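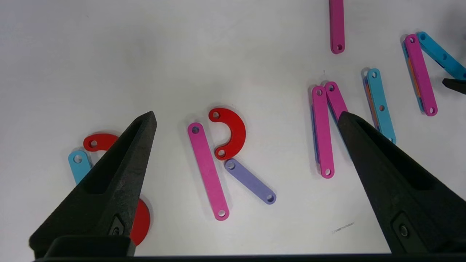
Wrist view over the table, plastic bars and arcs, both fingers in view

tomaz_w
Good evening to all. At our workshop in Waritz we write a house rule for resetting the table between runs, and I would like opinions before I print it. My present text:

1. Pieces are scattered by hand, never placed in order.
2. Bars lying on top of other bars are left like that.
3. Marks on the white surface are cleaned every 12 runs.
4. Fingers are inspected at the tips and at the fasteners before the first run of the day.

My colleague does not agree with rule 2. He wants every piece flat on the table and separate. I think then the robot learns a table that does not exist in real life.

Partington_Lab
Your colleague has a point for the first batch. We do 200 runs with separated pieces and only after that allow stacking. If a pink bar hides a blue one and the grasp fails, you can't say if the fault is the policy or the pile.

tomaz_w
I understand, but then you must write in the log which kind of table it was. Do you do this?

Partington_Lab
Yes, one column, "flat" or "stacked". Takes two seconds.

greasegun68
Rule 3 is more important than you think. Gray scuffs on a white top can confuse the segmentation, and thin ones are worst. I would clean before every session and forget the counting.

Aroha Pearce
I disagree with greasegun68 about this. We cleaned too much at Rarnberg and the model became helpless on any table with a scratch. A few faint marks are fine. What I would add is a rule for where the fingers start. Pointed tips should begin clear of the pieces, same height each time, and the operator's hands stay outside the reach until the arm is in hold.

greasegun68
Fine for training. For evaluation I still want it clean, or you compare different tables.

Aroha Pearce
For evaluation, agreed.

tomaz_w
Thank you, this is useful. I change it so:

2. State "flat" or "stacked" in the log before the run.
3. Clean before evaluation. For training, clean only when marks are heavy.
5. Start height is fixed. Hands out of reach until hold is confirmed.

About rule 1 I have still a doubt. Is scattering by hand random enough? Every person has a habit, I throw always more to the right.

Partington_Lab
Change the person every 12 runs, or tip them from a box.

kestrel_n
We tip from a box at Grirncombe. Arcs hook into each other sometimes, so shake it first.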